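Robots learn PC teardown from short practice runs, Turau group reports

24 January 2020

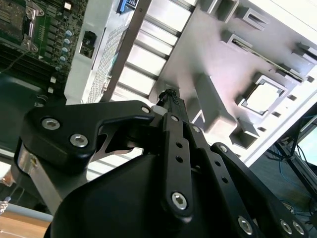

A training method developed at the Turau lab lets a robot arm learn parts of desktop computer disassembly from short, separate practice runs, according to a report the group released through its Piton project. Earlier systems were taught each job from start to finish. The new one learns brief moves — reach, grip, pull, back out — and a second program picks which comes next. Working inside an open chassis is the hard part, with the gripper's linkages close to metal walls, stamped brackets and a motherboard with its row of blue-sleeved capacitors.

The group recorded 1,769 practice runs on 16 computer models, starting in September. In 863 test attempts on machines the system had not been trained on, it finished 600. Most failures came from cables that shifted during a pull.

"It still loses track of thin wires," said Heidrun Stöckli, who led the work. "We need better sensing at the fingertips before we try laptops."

The computers were supplied by Hasness, a recycling firm. A second round of tests is planned at its Grīnberga site.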